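Stemenham Robotics Club
Teaching two arms the can-and-cups exercise
Posted 2026-05-30 by Nadège Pons

Hello again, everyone! So many of you asked for written steps after the spring open evening that I finally sat down and typed them up. They are for the beginner group, so if you have already been through Norno (our name for the practice table and its pair of arms) you can skip ahead to the part about recording. 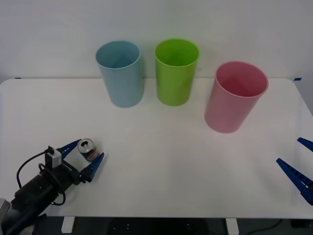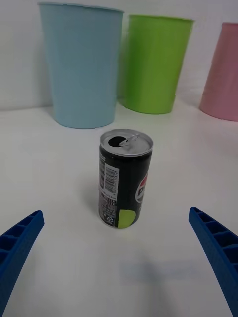 Top: the can held in the left gripper. Bottom: the can standing between open fingers, seen from the wrist camera.

What you need

One small soda can, empty and rinsed. Three plastic cups in colors you can tell apart easily on a screen. A roll of blue tape. The laptop with the Ala software on it, which Bereket Ejigu keeps updated for us, and a partner who doesn't mind waiting their turn. Please do use the small size of can. The tall ones will fit between the fingers, but they tip if you come in even a little high, and then you spend your whole hour chasing a can around the table.

Step 1. Set out the cups

Put the cups toward the back of the table and leave the middle clear. They don't need to be in a perfect row, and I would rather they weren't, to be quite frank with you. Move them a little between tries. Last year Hugo Le Goff's team kept their cups in exactly the same spots for 500 tries, and then somebody bumped the table and the poor program was completely lost.

Step 2. Wake up the arms

Left arm first, then right. Wait for each one to settle into its rest position before you touch the controls. Open both grippers all the way and close them again, slowly, and listen for clicking. If you hear any, stop and come find me or Loïc Picard.

Step 3. Line up on the can

Stand the can somewhere in the open part of the table. Now look at the wrist view on the laptop – not at the arm, however tempting that is – and steer until the can sits between the two fingertips with a good gap on both sides. The fingers should be wide open at this point. Beginners nearly always come in too fast here, and I did too, for months!

Step 4. Close, lift, turn

Close until the fingers touch the can and then just a hair more. These cans dent very easily. Lift it a small way off the table, pause, and then practice tilting the wrist until the can lies on its side. Go back to upright and set it down. Do this with the left arm until you are bored, then swap to the right, which will feel like learning the whole thing over again.

Step 5. Record

Once both partners can do five clean lifts in a row, press record in Ala and start saving your tries. Keep the misses in a separate folder, please, and don't delete them. Shewit Mersha's pair had 209 good tries and 73 misses saved at last count, and the misses taught us a lot about where the wrist view gets confusing. The goal for the whole group is 1,000 good ones by the end of June.

If something goes wrong

If the wrist view freezes, save what you have and restart Ala before you unplug anything. If one arm drifts to the side, check that its cable hasn't wrapped around the elbow. And if the can keeps slipping, wipe the fingers with a dry cloth.

The Dehghan sheet with the full list of key commands is in the drawer under the laptop. Put it back when you're done with it, and bring more small cans if you have them at home!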